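Search this site Search Go

The Jestton packing floor gets a new pair of hands

Big changes are coming to the house-clearance team, and we could not be more excited! From November the Jisden arm takes over the first lift: frames, crockery, all the odd bits that used to mean 200 bends a shift. We're trying every move in simulation before the arm goes near a customer's things.

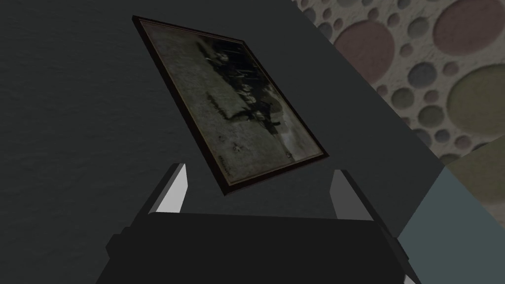 Framed picture, simulated run at a steep tilt.

Albertina Pacheco has been leading the trials and her notes are wonderfully blunt ("slower near the corners, please"). She and the other packers will move over to sorting and condition checks, the part of the job most of them like best, and all the hours stay as they are. 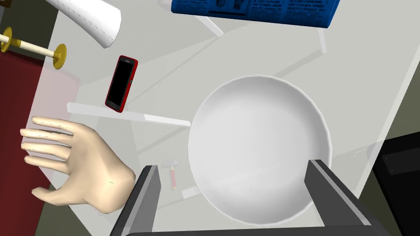
Training starts with 2 short sessions at the Leclerc building, and anyone on the floor can sign up, nights included. You'll get to drive the simulator yourself and tell us what you'd change. Bring your questions about shifts too! Sign-up sheets are by the time clock, or call extension 892.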